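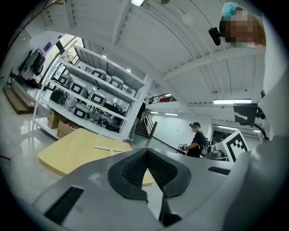
Pre-acceptance inspection: Siltard hand-held gripper kit, trial package from Prostura
Inspected by: Nazareno Fabbri
Date: July 29, 2022
Site: Pusesard workshop, ground floor
Results: P = pass, F = fail, C = pass with comment, N = not checked

Section A - Gripper unit

A1. Housing free of cracks, screws seated. P
A2. Finger pads bonded along full edge, no lifting of the textured surface. C
Comment: One corner of the left pad on unit 2 can be raised with a fingernail. Supplier to re-bond or replace before handover. Spare pads are in the kit but no adhesive is listed.
A3. Vent grilles clear of dust and tape. P
A4. Soft fingers return to rest position after full squeeze. P
Comment: Tested 20 times per unit. No sticking.
A5. Pinch point label fitted. F
Comment: Label is shown in the manual and is missing on both units.
A6. Mass with battery does not exceed the 500 g stated in the offer. P

Section B - Operator and worn equipment

B1. Backpack straps adjustable, chest clip releases with one hand. P
B2. Cable from backpack to gripper has strain relief at both ends. C
Comment: Good at the gripper end. At the backpack end the cable bends sharply when the wearer crouches. Ask for a right-angle connector.
B3. Hair contained, no loose sleeves or lanyards. P
B4. Operator can drop the gripper and step clear without a cable catching. P
B5. Backpack surface temperature after one hour of use. N
Comment: Contact thermometer out for calibration. To be done at the second visit.

Section C - Work area

C1. Marker boards stable and flat. C
Comment: Boards will tip if bumped at the top edge. A wider foot or a clamp is acceptable. Tracking was not affected during the trial.
C2. Monitor arm locked, no drift over the session. P
C3. Shelving anchored to wall or floor. F
Comment: No anchors found. Our responsibility, not the supplier's. Fix before any more equipment goes on the upper shelves.
C4. Cables at the bottom shelf bundled and off the walkway. F
Comment: Power and data leads are tangled together. Separate, label and tie. This also makes it hard to tell which lead isolates which device.
C5. Cardboard stored away from powered equipment. C
Comment: Boxes on the bottom shelf to be moved to the store room.
C6. Clear path from work table to stairs, minimum 78 cm. P
C7. Floor dry, no glare that hides trip hazards. C
Comment: The floor is dry but it reflects the overhead lights. Mark the edge of the work zone with matte tape.
C8. Light level at table at least 400 lux. P

Section D - Documents and service terms

D1. Manual supplied in English. P
D2. Battery safety sheet supplied. P
D3. Calibration record for each unit. C
Comment: Record for unit 1 is dated February and falls outside the interval given in the manual. Unit 2 is current.
D4. Repair turnaround stated in writing. F
Comment: The offer says "prompt". The competing Rainer quote gives a fixed number of working days. Prostura should do the same.

Result: Not accepted at this stage. Items A5 and D4 are with the supplier, C3 and C4 are with us. A2, B2 and D3 can be closed by email with photos or a new certificate. B5 stays open until the second visit - the trial may continue in the meantime with sessions kept under one hour.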